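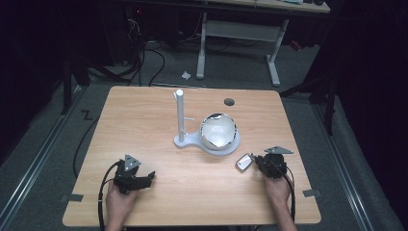

Poonam Maurya wrote in after the last post to say that her kitchen scale reads zero with nothing on it, shows the right figure for a new bag of sugar, and still ruins small batches. She wanted to know whether a scale can be right at the top of its range and wrong at the bottom. It can, and the fault is common enough that I spent a few evenings on it.

Most cheap kitchen scales use a single load cell, or four small ones in the feet. A load cell is a piece of metal that bends slightly under weight, with a strain gauge bonded to it. The gauge changes resistance, a chip turns the change into a number, and the firmware tidies the number before you see it. The tidying is where small weights get lost.

Two things happen in the firmware. The first is rounding, which everyone expects. A display that steps in whole grams can't tell you much about yeast. The second is zero tracking. Sensors drift with temperature, so the scale assumes that any very slow, very small change near zero is drift and cancels it. If you add salt a pinch at a time, the scale can treat your salt as drift. You end up with more in the bowl than the display admits to.

My own scale is a Gillberg, bought from the hardware shop in Grarham before it closed. I compared it with a Komdale pocket scale that reads in tenths and came with a check weight. The method was plain. Both scales stood on the same worktop for an hour to reach room temperature. I then put flour into a paper cup in three ways: all at once, in teaspoons, and in pinches with a pause between each.

All at once, the Gillberg agreed with the Komdale to the gram. In teaspoons it was still fine. In pinches, with the cup tared, it showed 30 g when the Komdale said 47. I repeated that run, got a smaller error the second time and a larger one the third, and stopped looking for a pattern. The error depends on how fast you pour and how long you wait, and no correction factor will cover that.

I then started with weight already on the scale. A jar of rice at 861 g, not tared, with the same flour added in the same pinches, gave a far better result. Tracking seems to be active only when the display shows zero or very close to it. Press tare and you are back at zero, and the tracking is back on.
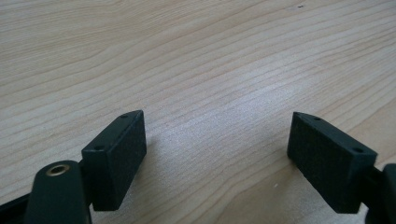 That suggests a simple habit. For small amounts, don't tare. Leave the container's weight on the display, write it down, and do the subtraction. It takes a moment longer and needs a pencil. If you must tare, drop in a decent spoonful first to get clear of zero, then creep up to the target. Another way is to weigh the tub you are taking from, and watch the figure fall as you remove what you need. This works well for spices, less well for honey.

Auto-off is a separate nuisance. The Gillberg shuts down after almost 60 seconds without a change, and pinches don't always count as a change. The tare is lost with it. Writing down the container weight cures this as well.

A few readings also moved when I shifted the scale along the worktop. One foot was sitting on a seam. A four-cell scale needs all its feet on something flat and stiff, and a cloth underneath is enough to upset it. Draughts matter to the Komdale and not at all to the Gillberg. Phones left next to either made no difference that I could find, although the Komdale leaflet warns against it.

On batteries: a weak cell gave a display that wandered by a gram or two well before the low battery symbol came on. I now change them in February whether they need it or not.

Poonam also asked about the recipe app Bite, which gives yeast in fractions of a gram. Those figures come from scaling a large recipe down, I think, and I wouldn't chase them on a kitchen scale. Mix the yeast into a measured amount of water and pour off the share you want. The larger weight is easier to read, and any error in it is diluted along with the yeast.

I still have to test the scale with the glass top, which belongs to my sister and is needed back for jam.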